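Lorninura opens home sleep testing service for adults with suspected sleep apnoea

Patients will be able to complete the test overnight in their own bedroom and receive a written report within six working days 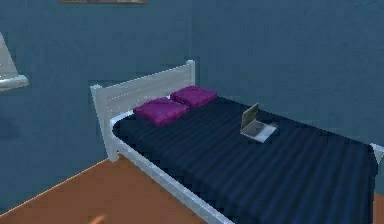

October 2, 2020 – Lorninura, the independent diagnostic clinic group, has opened a home testing service for adults who may have obstructive sleep apnoea. The service is available to patients referred by a GP and to those who wish to pay for the test themselves. It follows a trial period which began in July at the group's Van Dusen clinic.

Obstructive sleep apnoea is a condition in which the walls of the throat relax and narrow during sleep, interrupting normal breathing. Common signs include loud snoring, gasping or choking noises at night, waking often and feeling very tired during the day. Many people do not know that their breathing is affected until a partner or relative mentions it. Left untreated, the condition can contribute to high blood pressure and can make driving unsafe.

Under the new service, patients are sent a small recording kit called Coltix. It consists of a finger sensor, a soft chest belt and a short tube that rests below the nose. The kit is worn for a single night and measures blood oxygen, pulse, breathing effort and airflow. It is then returned in a prepaid box, and the recording is read by a qualified sleep physiologist.

Palesa Van der Merwe, Clinical Director at Lorninura, said: "People sleep differently in a strange room. Some of our patients have told us that they hardly slept at all during an overnight stay at a clinic, and a poor night gives us a poor recording. A test at home lets us see something closer to an ordinary night. It also helps those who have young children or who work shifts and cannot easily be away."

A total of 400 patients took part in the trial period. Of these, 31 were asked to repeat the test, in most cases after a sensor had come off during the night. The instruction leaflet has been rewritten as a result, and a telephone line is now open until 11pm for patients who need help fitting the kit.

Home testing will not suit everyone. Patients with serious heart or lung disease, those with certain conditions affecting the nerves or muscles, and those whose symptoms point to a different sleep disorder may still need a full overnight study. These studies, in which brain activity and leg movement are also recorded, will continue at the Van Dusen clinic. A normal home result does not always rule out sleep apnoea, and patients whose symptoms continue will be offered a further appointment.

Reports will be sent to the patient and, with the patient's consent, to their GP. Each report gives the number of breathing pauses or shallow breaths recorded per hour, together with a plain explanation of the result and advice on next steps. Results can also be viewed through Ulia, the group's secure patient website. Where treatment is advised, patients may be seen at Lorninura or referred elsewhere.

"A questionnaire can tell us who is more likely to have the condition, but it cannot confirm it," Palesa Van der Merwe added. "Anyone who is worried about their breathing at night should speak to their GP first – and anyone who feels sleepy at the wheel should stop driving and seek advice straight away."

The service has 50 kits in use at present. Appointments for fitting advice are offered by telephone or video call, and patients who prefer to be shown the kit in person may book a visit to the Van Dusen clinic.

Notes to editors

Lorninura provides sleep, breathing and heart diagnostic services for adults. The home testing service is open to patients aged 18 and over. Interviews with Palesa Van der Merwe can be arranged through the Lorninura press office.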